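Water table play

Water table play (my family just calls it "the fishing game") is a tabletop activity where a shallow tub of water, a few little plastic toys and something to scoop with keep people busy far longer than you'd expect. I've been writing up tabletop games for the Cillgate play wiki for a while now, and this is the entry I've most wanted to do!

Equipment

The heart of it is the tub. A shallow rectangular one works best, and I like the kind with small feet at the corners – easier to get your fingers under when it's time to carry it to the sink. Beyond that you want small toys, a cup or two, a couple of buckets and a net if you have one. Sets come and go. The Dirkora set I grew up with had two buckets and no net, so we used a tea strainer, and the later Riedl one added a net but left out the cups (I still don't get that). You can put together your own from the kitchen and the bath shelf.

How it's played

In the plain version, everything starts in the tub and ends up in a bucket. Two players can each take a bucket and go after the same toys, which gets loud. There's also the Vonamero rule, named after the summer camp where I learned it in July: cups only, no hands, and if you spill on the table you put one toy back. Camp games ran to 14 points and I don't remember anyone getting there before lunch.

Pouring is its own thing. Plenty of kids skip the fishing completely and just move water from cup to bucket and back – fine by me.

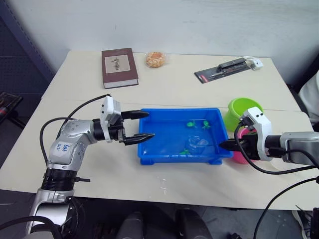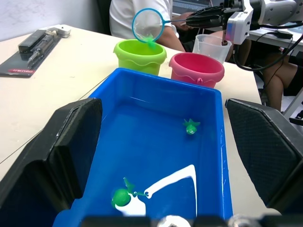
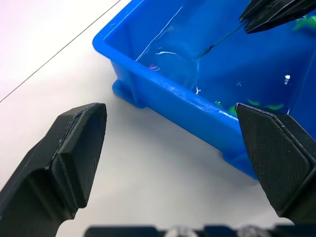
A blue tub with water and green toys in it.

How much water should go in the tub?

For a small tub I use 700 milliliters, measured with a kitchen jug. Start with less if your players are very young, and stay right beside them the whole time, even when it's shallow. Empty the tub when the game is over and let the toys dry on a towel.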